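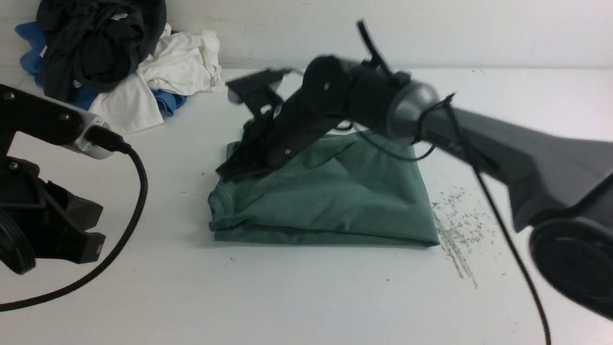
Ronalska firm teaches two-armed robot to fold shirts by guiding it through each step

Workers steer the arms from a second set of controls while cameras record every move.

Posted 17 December 2023

RONALSKA — A small company in Ronalska is teaching a pair of robot arms to fold laundry, and it is doing so without writing out the steps in code. Workers at Zillotitz move a set of hand controls, the arms copy them, and a computer saves the whole thing for later use.

The company started the shirt work this fall after a year of simpler jobs, such as moving cups and closing boxes. It said in a statement that it had recorded 800 full folds by the first week of December. Each one counts as a single lesson. The goal is to have the arms fold a T-shirt from a crumpled start with no person at the controls.

The company calls its teaching setup Wasimari. An operator sits a few feet from the table and holds two handles, one for each arm. When the operator's left hand goes up, so does the left arm. Squeezing a trigger closes the gripper. The person can watch the table directly or look at a screen that shows what the robot's cameras see, and most of the staff switch between the two.

New operators get 2 days of practice before any of their folds are kept. They begin by picking up a washcloth and putting it back down. Shirts come on the second day. According to the company, people who play a lot of video games do not learn any faster than people who don't, though they tend to move the arms more quickly at first and drop more cloth.

Cloth is a hard subject for robots. A box or a bottle keeps its shape when it is picked up, so a program can plan ahead. A shirt changes shape every time it is touched, and the part the robot needs may be buried under a sleeve. Two layers can look like one from above. An edge that seems to be the hem may be a fold in the middle of the garment, and if the gripper takes hold there, the shirt comes up in a bunch.

Cameras close to the grippers are meant to help with that last problem. From a few inches away, a crease takes up a good part of the view and the edge of the cloth is easier to tell from the table under it. Zillotitz said it added the close cameras after early tests in which the arms kept pinching the cloth too far from the edge.
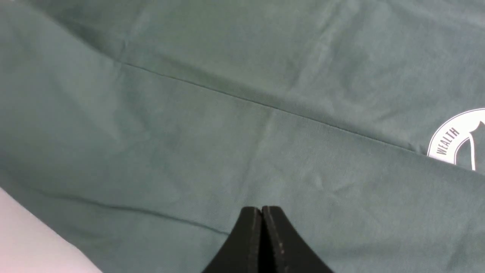
Printed shirts bring their own trouble. A logo gives the computer something easy to spot, and in early training the arms came to depend on it. They did well with a shirt that had a print on the chest and poorly with the same shirt turned over. Operators now record folds with the print facing up, facing down and partly hidden, and plain garments are mixed in.

The shirts come from a thrift store that sells them to the company by the bag. There are 78 in use at present, in a range of colors and sizes from child's small to adult double extra large. Light shirts are the least popular with the staff, as they are hard to see against a white table on the operator's screen. Very stretchy fabric is also slow going. Sweatshirts have been put off until next year.

A session usually runs an hour, followed by a break. Operators reported sore wrists in the first weeks, and the company changed the handles and shortened the sessions in response. It also stopped showing a timer on the screen. People had begun to race each other, and the rushed folds made poor lessons.

Not every lesson is done by remote control. For short moves, a worker can switch the motors to a loose setting, take hold of an arm and push it through the motion by hand. The arm remembers the path. Zillotitz uses this method to set rest positions and to show the arms how to lay a folded shirt to one side. It is less useful for the folding itself, as the worker's hands and sleeves get in the way of the cameras and it takes two people to move both arms at once.

Failed folds are saved too. If an operator misses a grab and has to go back for it, the recording is marked and kept, and the company said these have become some of its most useful material. A computer trained only on clean folds had no idea what to do when the cloth slipped. It would carry on through the rest of the motions with an empty gripper.

Results so far are mixed. In a test held in December, the arms were given 102 tries at folding a T-shirt with nobody at the controls. The company has not said how many of them worked. It did say that shirts laid flat at the start went much better than shirts dropped in a heap, and that sleeves were the most common point of failure. A person can fold a shirt in a few seconds. The arms take more than a minute.

The work is paid for in part by Ragab, a linen service that washes uniforms and towels for hotels and clinics in the area. Ragab already uses machines for sheets and other flat pieces, but its shirts and scrubs are still folded by hand. The service said it has no date in mind for putting robot arms in its plant and does not plan to cut any jobs in the coming year. It wants to see the arms handle a mixed bin first.

Zillotitz said it will keep recording through the winter and is hiring four part-time operators. No background in robotics is needed. Applicants must be able to sit for an hour at a time and use both hands, and they will be asked to fold a few shirts the regular way during the interview so that everyone on the team ends up using the same fold.

Training for the new operators starts after the holidays. The company plans to move on to towels and pillowcases once the T-shirt recordings are finished, and it will hold an open house at its Ronalska workshop in the spring, where visitors can try the controls.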